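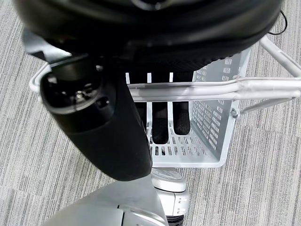
¿Cada cuánto hay que recalibrar una sonda de pH que se usa a diario en un acuario de agua dulce?
Tengo una sonda Kotura conectada a un controlador Dosix desde enero. La lectura se ha ido desplazando y ya marca 7 décimas por encima del test de gotas. El fabricante no indica intervalo en el manual.

Viktória Bodnár
Cada 4 semanas, con dos puntos: tampón de pH 7 y tampón de pH 4. Si el agua está por encima de 7,5, conviene sustituir el segundo por el de pH 10, para que el rango de medida quede entre ambos tampones. Enjuagar con agua destilada entre uno y otro, secar por contacto con papel sin frotar el bulbo y esperar a que la lectura se estabilice. Los tampones abiertos no se devuelven al frasco.
Con 7 décimas de desviación, antes de calibrar hay que limpiar el bulbo. Si después la pendiente baja del 85 %, la sonda está agotada y toca cambiarla.

Chun-yin Chu
De acuerdo con lo anterior. Añado que hay que comprobar la temperatura del tampón: el Dosix compensa solo si tiene conectado el sensor térmico, y si no, asume 25 grados. Yo calibraba a 19 con el sensor desconectado y el error era pequeño pero constante.
Para guardarla, solución de KCl 3 M. Nunca agua destilada.

Tumatitz
La mía es una Morris y no la he calibrado nunca, va bien. Compara con las gotas y ya está.

Viktória Bodnár
El test de gotas tiene una resolución de medio punto en muchos kits. Para comprobar la sonda es mejor un tampón sin abrir y dentro de fecha.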